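Teaching the plate task by hand, quick version
Costello bench notes, updated January 29, 2021

Writing this fast, fix it later. Covers the plate-to-rack task on the two arm bench. Assumes the Kirna recorder is installed and you have done the safety sheet.

Before you start
Clear the middle of the mat. Rack at an angle, not square to the edge. Leave the mug tree and the corn basket where they are, the policy needs to see clutter. One plate flat on the mat, fingers open, gripper pointing down.

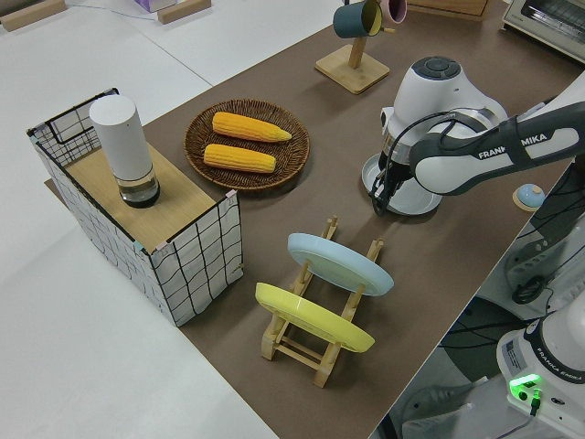

Set the recorder to task 378. Check the disk first. An episode eats about 649 MB and it will not warn you when its full.

Hand guiding
Good for the first few demos. Hold the wrist, never the fingers. Approach the rim from the side, close, lift straight up, then tilt. Go slow on the tilt. Lower the plate between the pegs, open, back off the way you came.

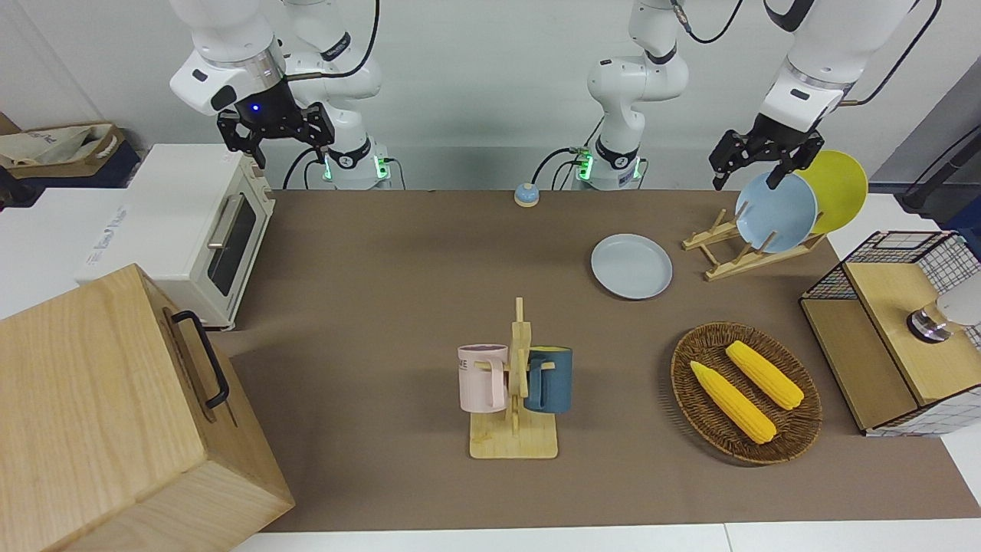

Keep your other hand out of the camera views. If you bump the rack, stop and delete the episode. Don't try to save it.

Remote control
Switch to the Jarkow handles once the path feels natural. Both arms, even if one only waits. Park the idle one high. Scale at 2 to start, lower if teh motion gets jumpy. Wait for the arm to settle before you close the fingers, lag is real.

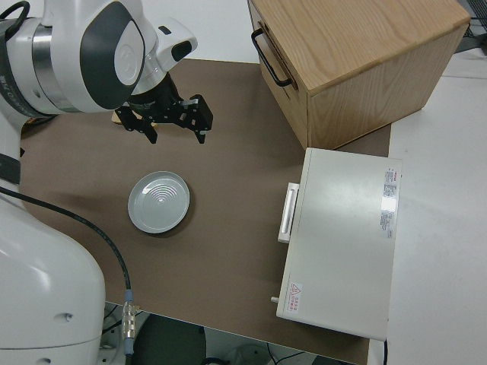
Casetti wrote in to say that scale 2 is too quick for new people, and that pausing over the plate for a beat before going down gave much cleaner grasps. Fair. Try it.

Move the plate a little between episodes. Turn it too. Same start spot every time and the policy just memorizes the spot.
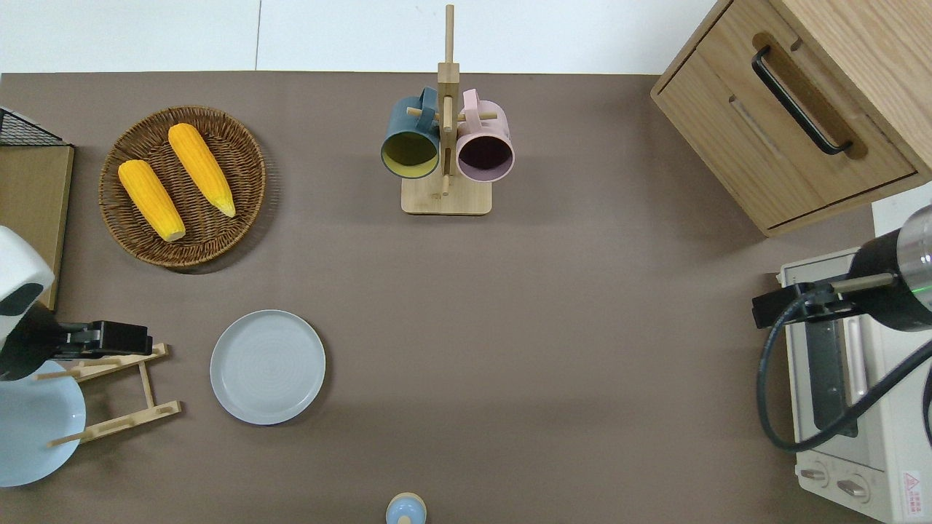

Replay before you train. Scrub through, toss anything with a long hesitation or a regrasp. Trim the dead time at both ends. Cap each episode at 2000 steps, longer ones get dropped on export anyway.

Export, copy to the shared drive, log the task number. Home both arms before you power down.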